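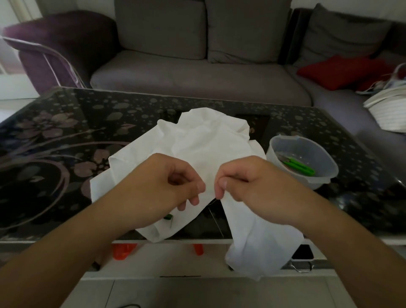 Fig. 1. Both hands close together at the fold, cloth spread over a low table.

Hand sewing, session 6 — mending white cotton and sheeting
Handout, May 14, 2022

Read before class, we wont have time to go over all of it.

Where to work. A low table is fine at home if your back can stand it. Dark top best for white cloth, you see the edge and any loose ends straight away. Patterned glass as in Fig. 1 also ok. Glass is slippy though — a big piece slides off under its own weight and drags at your stitches. Keep most of it up on the table, let one side hang at most.

Finding the place. Crumple the rest out of the way, pinch up only the bit you are working on. Thumb and first finger, both hands, grips nearly touching. Further apart and the fold goes slack.

Thread. White on white, cotton on cotton. Cut 30 cm, no more. Longer tangles. The Golex reels from the cupboard are polyester, keep those for the Konow bags next month.

Stitches for today:
running stitch — tacking only, comes out after
whipstitch — torn hems
ladder stitch — split seams, pull up every 6 stitches, not every one
backstitch — anything that takes strain (pillowcase corners, ties)

Pulling up. Ease the cloth apart gently either side of the stitch to settle it. If it puckers, thread is too tight, go back three or four and losen. Don't iron it flat and hope.

Small bits (clips, reels) get lost in the folds. Shake the cloth out over the table before you pack up, not over the carpet.

For next time: finish one hem, bring it with the tacking still in. Rito sheet samples are in the Tahiri box by the door, one each please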